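Why Bread Goes Hard and Sometimes Green

A page for young readers from the Zeltero children's kitchen pages

Did you ever forget half a sandwich in your school bag? When you find it again, the bread is hard like a shoe. If you forget it for longer, it may have spots on it, and the spots may be green, white or black. These are two different things that happen to bread, and many people mix them up. I will explain them one after the other.

First, what is bread? Bread is made mostly from flour and water. Usually there is also a little salt, and yeast. Yeast is alive. It is so small that you need a microscope to see one yeast cell. Yeast eats sugar from the flour and makes a gas. The gas makes bubbles in the dough, and the bubbles make it rise. When you look at a slice of bread, the holes you see are the places where the bubbles were.

Flour is full of something called starch. Starch comes in tiny grains, much too small to count. Inside a grain of raw flour, the starch is packed tightly and in good order, like socks folded in a drawer. In the hot oven the starch takes in water and swells. The good order is lost, and now it is like a drawer after somebody has searched in it in a hurry. This is why fresh bread is soft.

But starch likes to go back to its order. From the moment the bread cools down, the starch begins slowly to fold itself again, and it pushes away some of the water it was holding. The inside of the bread becomes firm. We say that the bread is going stale.

Many people think stale bread is only dry bread. This is partly true, because bread left on the table does lose water into the air. But bread goes stale also in a closed bag, where the water cannot get out. You can test this at home. Put one slice in a closed bag and leave one on a plate. After 8 hours, touch both. Then touch them again the next day, and write down what you feel.

Here is something strange. Bread goes stale faster in the refrigerator than in the kitchen cupboard! The cold of the refrigerator is just right for the starch to fold itself. In the freezer it is so cold that the starch almost stops. So if your family has too much bread, the freezer is the better place for it.

Cutting is important too. A whole loaf has a crust all around, and the crust works like a coat. Each slice you cut has two open sides, where the air can come in. So cut only what you will eat. A bread knife has teeth, and it must be used with an adult near you. For soft bread and for spreading, a plastic knife is enough.

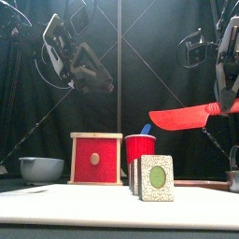
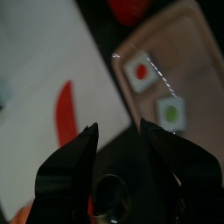
Now we come to the green spots. These are mold. Mold is a fungus, so it belongs to the same big family as mushrooms. Mold makes spores, which are a little like seeds but very much smaller. You could put 1,000 of them side by side and the line would still be only a few millimeters long. Spores are flying in the air of every house, also in very clean houses. When a spore lands on bread and finds it moist and warm enough, it begins to grow thin threads. The threads go into the bread and eat it.

You cannot see the threads at first. You see the mold only when it has made new spores, because the spores have color. This means that when there is one green spot on top, there can already be threads deep inside. So please do not cut away the spot and eat the rest. Bread with mold goes in the trash, and you should not smell it from close, because you can breathe in the spores.

In August, when the kitchen is hot, mold grows quickly. In winter it often takes more time.

Stale bread without mold is a different story. It is safe to eat, and you can even make it soft again for a short time. If you warm it, the starch loses its order once more. Ask an adult to sprinkle a little water on the crust and put the bread in a hot oven for a few minutes. Eat it soon, because it will become hard again when it cools, and the second time it is harder than before.

You can also use stale bread in other ways. Toast is good. Bread soup is good. Small cubes can be baked with oil until they are crunchy. In my family we soak old slices in milk and egg and fry them in a pan, and I think for this the old bread is better than the fresh one, which falls apart.

Words to remember
Starch: the part of flour that swells in the oven.
Stale: old and firm, but not rotten.
Mold: a fungus that can grow on food.
Spore: a very small thing from which new mold grows.

Page last changed on 30th April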